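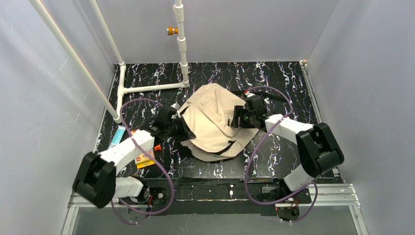 Bag Folding and Packing Technician (part-time, fixed term)
Stetico, Clakdale site
Posted 20 January 2025
Reference: 3517

14 shares | 2 comments

Stetico prepares cloth bags for storage and resale. The Clakdale site handles canvas totes, shoulder bags and drawstring bags, most of them unlined. Bags reach the folding room in bulk and leave it flattened, folded, sorted by size and boxed. We are hiring for the folding room.

The post reports to Halima Ajayi, folding room lead. The term runs to the end of April and may be extended.

Duties

- Open each bag fully, check the inside for leftover items, and remove them. Small items such as pens, receipts and sample boxes go in the tray for found items. Record the bag number on the slip.
- Lay the bag on the work surface with the opening away from you. Pull the side seams outward until the body lies flat. Work creases from the center toward the seams by hand.
- Tuck straps inside the body before the first fold. Straps left outside catch on neighboring bags in the box and pull the stack apart.
- Fold to the size given on the job sheet. The standard fold is in half lengthwise, then in thirds. Bags with a rounded base are folded from the base upward.
- Set aside any bag with a torn seam, loose trim, a stain larger than a thumbprint, or a crease that does not come out by hand. Steaming is done in a separate room by other staff.
- Pack folded bags on edge, straps facing down. Close the box only when the count matches the sheet.
- Clear and wipe the surface at the end of each job.

Bags with heavy trim hold their shape at the edge and collapse in the middle. They take longer to flatten than plain totes, and the job sheet allows for this. New technicians start on plain totes and move to trimmed bags after the third week.

Requirements

- Able to stand for most of a shift, with breaks as scheduled.
- Good use of both hands. Much of the work consists of holding a bag at two opposite edges and drawing the fabric tight.
- Able to read a job sheet and fill in a slip clearly.
- Able to lift a packed box to waist height. Carts are provided for moving boxes between rooms.

Past work in laundry, tailoring, garment packing or stock rooms is useful but not required. Training takes 3 shifts and is paid at the full rate. It covers the standard folds, the fault list and the box patterns. Ibrahim Olatunji runs the training.

Hours and conditions

Shifts are 7 hours, including one paid break. Technicians work three or four shifts per week, set two weeks ahead. Weekend shifts are optional. The folding room is indoors and heated. Canvas sheds some lint, and masks are available on request. Rings and bracelets must be removed before handling stock. Closed shoes are required. Lockers are in the corridor next to Room 77.

Pay is hourly and is stated in the application pack. It is the same for all technicians in the room, with an added rate for weekends.

How to apply

Send a one-page summary of your work history and the days you are free to Ekene Wike at the Clakdale office, by mail or in person. Quote the reference number. A cover letter is not needed. If you need changes to the bench height or seating, say so in the summary and the station will be set up before your visit.

Applicants who meet the requirements will be asked to a practical session lasting one hour. You will be given a set of mixed bags to check, flatten and fold, with the written instructions at hand. Accuracy is scored. Speed is noted but carries no weight at this stage. A short talk with Halima Ajayi follows.

Applications are read as they arrive, and the post will close once filled.

Comments (2)

Alfie Fothergill
Are the shifts mornings only?

Ekene Wike
Mornings and afternoons. List the ones you can do in your summary.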